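Home | Read | Make | Ask Us | Grown-ups

How Does a Robot Pick Up a Grape?

Go get something small. A grape is good, or a coin, or one of those tiny bricks that hurt so much when you step on them. Put it on the table and pick it up.

Easy, right? You didn't even think about it. Your eyes found it, your arm reached out, your fingers closed just enough, and up it came. Now try again wearing a thick winter mitten. Then try with two spoons. Then try with one eye shut! Getting harder? Good, now you know a little of what my job feels like.

I'm Menaka, and I test robot hands. Mostly we don't call them hands, though. We call them grippers, because most of them look nothing like a hand. I've been testing grippers since May, and I still drop things every day. (Well, the robots drop things. I just get to write it down.)

Three ways to grab

There are lots of kinds of grippers, but I'll tell you about the three we've been comparing this spring.

The first one is called the Pekon, and it has two hard fingers. They slide toward each other and pinch, kind of like a crab claw or kitchen tongs. Hard fingers are great at boxes, blocks and markers. They're strong and they always close the same way, so the robot knows exactly where they are.

The second one is the Ilta. It has soft fingers that bend around whatever they touch. If you've ever squeezed a pool noodle, you've got the idea. The Ilta is wonderful with fruit. It's also floppy, and when it tries to pick up a flat thing like a playing card it just sort of pats it.

The third one is a suction cup, and that's the Darico. It sucks the air out from under the cup and the thing sticks. Cards, plates, shiny boxes — up they go! But give it a sponge and nothing happens at all, because air leaks in through all the little holes. You can test this at home with a straw. Suck on the straw and touch the end to a piece of paper, and the paper will hang there. Now try it with a piece of sponge. (A clean one, please.)

So which gripper is best? My boss, Obaidul Karunaratne, asks me that almost every week, and every week I say, "Best at what?" He loves that.

Why we do it over and over

Say you throw a ball of paper at the trash can and it goes in. Are you a great shot? Maybe! Or maybe you were lucky. If you throw it 100 times, you'll find out.

We do the same thing. For every gripper and every object, the robot tries 200 times. I put the grape down, the robot goes for it, and I mark a yes or a no. Then I put the grape down again in a slightly different spot, because if it's always in the same place the robot isn't really looking for it. So far this spring we've done 1,565 tries in all, and 922 of those were with the Pekon. It gets extra turns because it's the one most people ask us about.

By the end of a grape day the grapes are pretty sad. You would not want to eat them.

A "no" isn't a bad thing, by the way. When I mark a no, I also write down what went wrong. Did the fingers miss? Did they squash it? Did they get it and then let it slip on the way up? Those are three different problems and they need three different fixes.

Where does the robot look from?

Here's something I had never thought about before I started. Your eyes are in your head, and your hand is way out at the end of your arm. When you pick up the grape, your own hand can get in the way and hide it.

A robot's camera can go pretty much anywhere. You can hang it from the ceiling, and then it sees the whole table like a bird would. Or you can put it right at the robot's wrist, next to the gripper, and then it goes wherever the hand goes. Imagine having an eyeball on your wrist! Gross, but very useful.

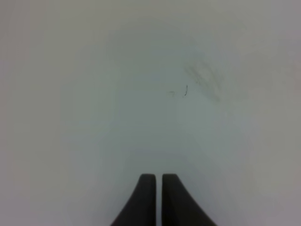

The nice part about a wrist camera is that the closer the robot gets, the bigger things look. A grape that was a dot to the ceiling camera becomes a big round thing to the wrist camera. The bad part is that it can only see what's right in front of it. If the grape rolls away to the side, it's gone, and the robot has to go hunting for it.

There's another tricky thing, and it's about little marks. You and I can look at a scratch or a smudge on a table and know right away that it's not a thing you can pick up. A robot has to learn that. My friend Malsha Wanigasekara writes the program that does the looking, and she shows it lots and lots of pictures, some with objects in them and some without. The ones without are just as important. If the robot only ever saw grapes, it would think there was always a grape!

So now we use both cameras. The ceiling one says "it's over there," and the wrist one says "a little to the left... a little more... stop."

Be the robot

You need a friend for this one, and maybe a Saturday when it's raining.

1. Put a small object on a table.
2. One of you is the arm. Close your eyes and hold a pair of kitchen tongs.
3. The other one is the camera. You can only say left, right, forward, back, up, down, open and close.
4. Try to pick up the object. Try it ten times and keep score.
5. Swap places and use something different, like two spoons or your hand in a mitten.

Write your scores in a chart, with one row for each tool. Then try a soft thing, a flat thing and a round thing. Did the same tool win every time? When I played this with Qianru Tang from the office next door, she got a cotton ball on the first go with tongs, and then needed nine tries for a penny. I'm still not letting her forget it.

If you make a chart, send it in and we'll put some of them on the Ask Us page. Drawings of your own robot gripper are welcome too — the weirder the better!

Back to top | Contact Gamage Kids | © Gamage Kids. Page edited by Karlijn Jacobs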